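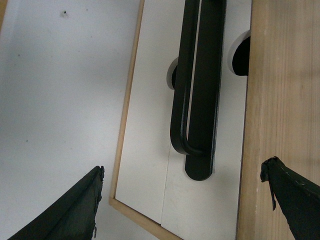

Eine Schranktür zu öffnen gehört zu den schönsten Aufgaben der Robotik, gerade weil sie so banal klingt! Griff anfahren, Finger schließen, ziehen, dem Bogen der Scharniere folgen. Wer das einmal einer Maschine beigebracht hat, sieht die eigene Küche mit anderen Augen. Und wer es zweimal in zwei verschiedenen Laboren versucht hat, weiß, warum die Branche gerade so leidenschaftlich über Prüfregeln streitet.

Bei Prususum in Jedberg liegt dazu seit September ein Leitfaden auf dem Tisch, 118 Seiten stark, Arbeitstitel »Illetti«. Er regelt, wie Greifversuche an Möbeln vorbereitet, durchgeführt und protokolliert werden. Das liest sich stellenweise trocken, ich habe es trotzdem an einem Abend verschlungen.

Am spannendsten ist das Kapitel über die Finger. Weiche Beläge und Kanten nutzen sich ab, sie reißen ein, fransen aus, bekommen Scharten. Ein ausgefranster Finger wie der rechte auf unserem Aufmacherbild kann anders greifen als ein frischer, und ein Ergebnis ohne Angabe zum Zustand der Spitzen ist kaum vergleichbar. Illetti verlangt deshalb vor jeder Serie eine Sichtprüfung mit Foto und nach spätestens 3.000 Griffen einen Wechsel, auch wenn die Spitze noch brauchbar wirkt. Lose Fetzen beenden die Serie sofort.

Dann die Griffe! Der Leitfaden führt 126 Typen auf, vom Knopf bis zur Muschel, und unterscheidet penibel nach Querschnitt, Abstand zur Front und Lage zur Nachbarfläche. Zwei schwarze Stangen dicht nebeneinander auf weißer Front, dazwischen nur ein schmaler Spalt: Für die Hand ist das kein Thema, für einen Zweifingergreifer eine echte Entscheidung. Fasst er beide oder nur eine? Illetti schreibt vor, das Zielelement vorher festzulegen. Wer erst hinterher bestimmt, was als Treffer zählt, muss den Versuch verwerfen.

Zur Kamera am Handgelenk gibt es ebenfalls klare Worte. Beide Fingerspitzen müssen während der Anfahrt im Bild bleiben, das Licht soll gleichmäßig fallen, und Kratzer oder Flecken auf der Front werden weder abgeklebt noch wegpoliert. Echte Möbel haben eben Spuren, und ein Modell, das nur makellose Flächen kennt, erlebt in der ersten Mietwohnung sein blaues Wunder.

Wie gut sich damit arbeiten lässt, hat das Labor Shih ausprobiert: 1.720 Durchgänge nach Leitfaden, jeder Abbruch mit Ursache notiert. Mir gefallen die Abbrüche fast besser als die Erfolge, so viel lernt man daraus. Offen ist noch die Frage der zulässigen Zugkraft, hier soll die zweite Fassung nachlegen.

Diese Website verwendet Cookies. Mit der weiteren Nutzung stimmen Sie unserer Datenschutzerklärung zu. Einstellungen ändern | Akzeptieren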